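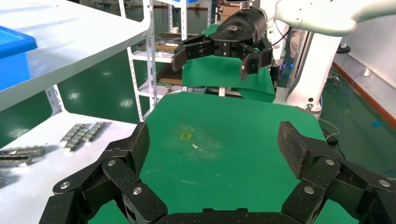 Moving our newsletter off Wasura

02/01/2025

We run a small site for the Teltitmont river trail, and until last May the mailing list lived in Wasura. It had 3,917 addresses on it. Only 1,181 of those had opened anything in the past year, and we were paying for all of them.

Edwards, the web shop that built the site, suggested Harach. The import took one evening. The signup form took longer – our old one had five fields, and the new one asks for an email address and nothing else.

Before switching, we sent one plain message to the quiet addresses asking if they wanted to stay. We got 243 yes clicks. The rest came off the list.

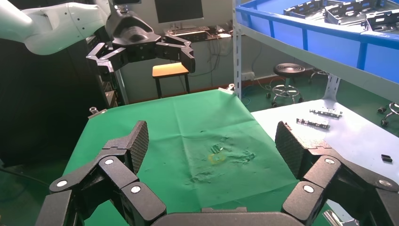
Edwards wrote back that we should have sent the message twice, a couple of weeks apart, and that a second try usually brings in a few more. Fair enough. I still have the old export, but I don't plan to mail it again.

Next job is the donation page, which still links to the Wasura form in the footer.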